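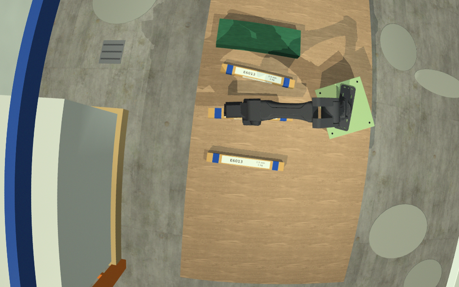 Last updated: November

By the Fledeo desk

I caught Joon-young Bae at lunch and asked why the planner in Vimham, his team's simulator, got rewritten. He laughed! "The old one was fine until two boxes sat close together," he said. "Then it just froze." Now it tries 100 grasps per box and throws out anything that bumps the table — pretty simple stuff, he swears. And the odd seed, 2562? "First one that broke everything, so I run it every morning." Next up is a slower wrist near contact, which he's been putting off (I didn't push).

Contact Fledeo | Back to top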